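Why Students Carry So Much: Backpack Weight and Locker Use at Katness Hall
Final report, Intro to Research Methods
Benedikt Haberkorn
Advisor: Hartmut Frerichs

1. Background

Everybody complains about heavy bags. Parents, the nurse, us. The usual advice is to use your locker. But the lockers at Katness Hall are half empty and have been since I was a freshman, so clearly the advice is not landing. I wanted to know why people skip the locker, and if skipping it really means a heavier bag.

My first topic was sleep. Dropped it in week two, too many people doing sleep.

2. Method

Paper survey, one page, front and back. Handed out in homeroom and collected the same morning. 88 came back filled in enough to use. A few had only the front done, I kept those if the locker questions were answered.

Then the weighing. 32 students let me put their bag on a luggage scale at the east door before first period. Hook scale, borrowed from home. I wrote down the weight, grade, and whether they had stopped at a locker yet. No names. I did not open anyone's bag and did not ask what was in it, Mr. Frerichs was firm on that and he was right.

I also walked the route from the Kapoor wing to the main lockers with a stopwatch, during a real passing period, three times.

3. Results

Distance is the big one. Most common reason on the survey by a lot. The walk from Kapoor to the main lockers and back to the science rooms took longer than the passing period all three times I tried it, and I wasnt stopping to talk to anybody.

Second reason: sticky locks. People wrote whole paragraphs about the locks.

Third, and I did not see this coming, is that people don't trust the shared lockers. In the lower hall it is two to a locker. Several said they would use one if it was only theirs.

On weight, the locker users did carry less, but the gap was small. Seven of the bags I weighed belonged to kids with practice after school, and those were the heaviest no matter what. Cleats, clothes, water. A locker doesn't help when you need everthing again at 3 and the gym is on the other side of campus.

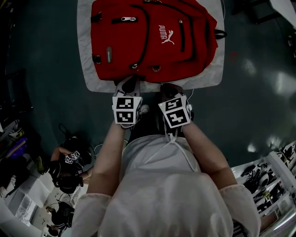 Bag design came up in the comments too. Side pockets, one big compartment vs. lots of zippers, chest straps. I had not planned a question on it so I can't say much. Somebody should do it properly next year.

4. Problems

Weighing was only in the morning. Should of done afternoon as well. The scale also drifted, I had to re-zero it between people once I noticed, so the first few numbers are probably a bit off. And anybody running late walked right past me, and late kids might pack differently.

5. Suggestions

Open the empty lockers by Kapoor. They are already there. Fix or swap the worst locks over spring break. Let athletes leave gear in the gym from first bell.

Survey form and the raw weights are in the appendix. Presented in April, slides available from the department office.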